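Grimisine Bag Packing Set - README

Version of January 2, 2025

Summary

Grimisine is a collection of bag handling and packing sessions. It covers opening a bag, putting soft goods into it, closing it, and dealing with the straps. All items are ordinary household things. The set holds 513 sessions, of which 400 are in the main part and 100 are held back for checking. The remaining 13 were set aside with incomplete notes and are shipped in a folder named spare.

Contents

sessions/ - one folder per session, numbered from 0001
items.csv - one row per item, with type, main colour and material group
notes.txt - remarks made on the day, lightly corrected for spelling
splits.txt - which session belongs to which part

Items

Bags are grouped by how they stand. Group A stands up unaided when empty. Group B slumps but keeps its outline. Group C lies flat. A bag is placed in a group when empty and stays there, even if it behaves differently once filled.

Soft goods are cloths, napkins, small towels and placemats. Nothing in the set is heavier than 300 grams, bags excepted. Items were bought from Osico and Ngcobo in December and were not washed or ironed before use, so fold lines from the packet are common in the early sessions.

Field notes for items.csv

item_id - never reused, even when an item was withdrawn
type - bag, cloth or other
colour - the main colour only; prints are entered by their ground colour
group - A, B or C for bags, blank for everything else
straps - loose, tucked or none, as found at the start

Start layout

The bag goes in the middle of the table. Other items go wherever there is room, at any angle, and may touch the bag.
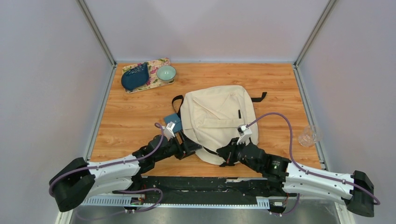

Straps cause most of the disagreement between note takers. A strap is entered as loose if any part of it lies outside the outline of the bag, so the cream bag with its black webbing looped out on the wood counts as loose. Its colour is entered as cream, straps ignored. The floral cloth or placemat in the far corner is entered as cream-yellow under the ground colour rule - the pink and reddish flowers are left out of the colour field.

Known problems

Cream and beige were used interchangeably in the first version of items.csv. They are now merged under cream.
Sessions from the Pirnov room use an older item list. Convert the item_id values with the table at the end of notes.txt.
Zips and flaps share one code, closure. Splitting them is planned for the next version.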